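Tercombe Lunch Club and Kitchen Skills
Progress report to the Hafstein Fund
1 September 2023
Prepared by Bergþóra Steinarsdóttir, project lead

Sorry this is shorter than the last one, the August accounts took longer than planned and I'm writing this between the delivery and the afternoon group.

Where we are

Lunch club running every week since the last report, no closures. Kitchen skills course finished its second round. Third round filling up. The allotment side is behind, see below. Spending on track apart from the fridge.

Lunch club

Nineteen regulars on the list now. Most come by bus from the Curker end, which is further than we thought people would travel for soup and a pudding. The bus times changed in August and the one people want now gets in after we've started serving, so we've pushed lunch back by a quarter of an hour. Two of the regulars grumbled. Everyone else fine.

Menu is still planned a fortnight ahead and pinned up by the door. We tried a printed version to take home and most got left on the tables, so we've stopped that and saved the ink.

What people eat has shifted a bit over the summer. Less meat, more eggs and beans, partly cost and partly the hot spell when no one wanted a stew. The fish pie is still the one that gets asked about if it's missing for more than two weeks. We had a try at a cold buffet and it was slow, long queue, plates balanced on walking frames. Won't repeat without a different layout.

Kitchen skills course

Eight started, six finished. One of the two who left got a job with early shifts, which we are counting as good news even if it doesn't look it on the form. The other stopped replying to messages. We've left the place open for the next round.

Preben Ásgeirsdóttir taught all the sessions. Content was the same as the first round (knife work, stock, cooking for one, using up the end of the veg drawer) with one change, the budgeting session moved to the start. Much better there. People came to the later sessions already knowing what they had to spend and the shopping lists were shorter.

Feedback forms mostly good. Comments we've acted on: more time for washing up at the end, clearer recipes in bigger type, a session on packed food for children. The last one we are adding to round three.

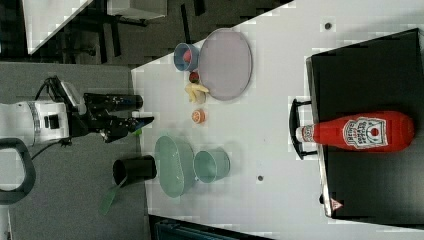 Packed food and small meals for children is the new session and Preben has drafted it already. The aim is to get parents and grandparents past the idea that it has to be clever. Cheap things, cut small, put out where a child can reach them. A light-blue cup, a big oval plate in lavender, a slice of orange, that sort of level, and let the child do the choosing. We will cover choking advice properly (grapes and cherry tomatoes cut lengthways, not across) and Preben is writing a one page sheet on it to go home with everyone. There'll be a bit on allergies too, but only a bit, we would sooner point people to the health visitor than get it wrong. Session length still to be settled. Two hours is probably too long if little ones are in the room.

Allotment

Behind. The lease on the second plot took until August to sign and by then it was too late to plant much. We got in some kale and winter lettuce. The first plot did well for courgettes, as ever, and badly for carrots, which forked. Water butt was delivered split and is going back. We had hoped to be supplying the lunch club with most of its salad by now and we are not, it's the odd bowlful. Revised plan is to spend autumn on the soil and paths and start properly in spring. No extra money needed for this, the seed budget just carries over.

Money

One thing to flag. The old fridge failed in August and we lost what was in it. Replaced it with a reconditioned one from Tukine, 1000 including delivery and taking the old one away. That came out of the equipment line, which leaves it thin until the next instalment. We'd like to move the unspent printing money across to cover part of it. Can you confirm that's allowed, or do you need the variation form? I can't find the current version, the one I've got still has last years dates on.

Everything else is within budget. Food costs went up but the suppliers' end of day boxes have helped. Full figures in the spreadsheet, sent seperately.

Next few months

Round three of the course, with the new children's session in it. New queue layout for the lunch club before we try another buffet. Water butt. Food hygiene refresher for the two kitchen helpers whose certificates run out before Christmas. A proper look at transport, as the bus is going to be a problem again when it gets dark early.

Visit from yourselves: any lunch club day suits, just let us know numbers so we can cook enough.

Bergþóra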